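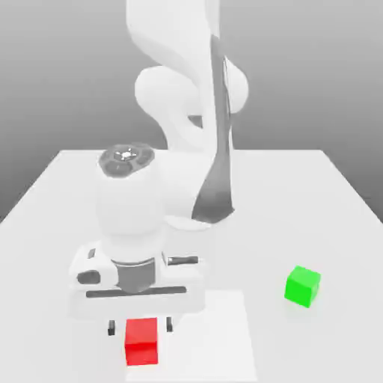
Safe Operation Working Group, Liltbridge robotics lab
Notes from the June meeting, typed up by me (Chun-hung Hsu), so blame me for the spelling

We started at 2:15 in the upstairs room with the bad projector. Present: me, both of the Zarik integration people, Lo from the training side, and three of the grad students, one of whom had to leave at 3:00 for a dentist. Last month's notes were approved with one fix. I had written that the reduced speed limit applies to "all arms," and it only applies to arms in shared cells. Sorry about that!

1. Simulation before hardware

This took up most of the hour. The draft rule says that any new pick-and-place routine has to run in Ratix (our simulator, for the new students) before it goes anywhere near a real arm. Everybody liked that in principle and then we argued for half an hour over what "run" means. Zarik wanted 330 clean episodes in a row. Lo thought that was way too many for a student who has changed one waypoint, and I have to say I was with Lo on this one.

Where we landed: a brand new routine needs the full 330, and a small edit to an approved routine needs 27. A small edit means the grasp pose, the gripper opening and the target area all stay the same. If you touch any of those, it's a new routine and you start over. One student asked about changing block colors. Fine, that's a small edit, as long as the code isn't picking its target by color (and if it is, come talk to me first).

2. What counts as a clean episode

We've been sloppy here and I include myself. Right now people write "success" in the log if the cube ends up more or less where it should. The new wording goes like this: the fingers come down open on both sides of the object without touching it, they close, the object lifts, and it's released inside the target area with nothing else on the table having moved. If the arm bumps the other cube on the way over, that episode is a fail, even if the red one lands perfectly. There was some groaning over that.

Zarik also asked for a minimum clearance between the gripper body and the tabletop, written down as a number. We agreed on 8 mm for simulated runs. I wanted the same number for hardware but we haven't measured how much the real tables sag, so that part stays open.

3. Moving from sim to the real cell

Short one. First hardware run is at reduced speed, with a second person standing at the stop button and doing nothing else. No phone, no laptop, no "just quickly checking the log." Lo will put this into the training slides. We talked about whether the second person needs to have finished the training too, and yes, of course they do, I was surprised we had never written it down.

I also asked that the object positions from the sim get copied to the real table with a printed template. I've watched too many people eyeball it and then wonder why the first grasp is off!

4. Log format

Seventeen fields is too many. I brought a printout and we crossed things out until the room was happy. Out go the room temperature, the operator's desk number (why was that ever in there?) and the free text box called "mood of run," which I will miss. In comes the simulator version, which we should have had from day one. The old logs stay as they are, no converting.

5. Anything else

The lock on cell B still sticks. I reported it again. One of the students would like a written list of approved routines on the wiki instead of the sheet on my door, fair enough, I'll do it.

To do:
- Me: clean copy of the episode wording, wiki list, lock on cell B
- Lo: training slides, second-person rule
- Zarik: measure the sag on the real tables and bring a hardware clearance number
- Students: try the shorter log on your own runs and tell me what's missing

We wrapped up at 3:40. Next meeting is same room, same time, next month. I'll bring a different cable for the projector.

Liltbridge Safe Operation Working Group | Contact | Meeting archive | Back to top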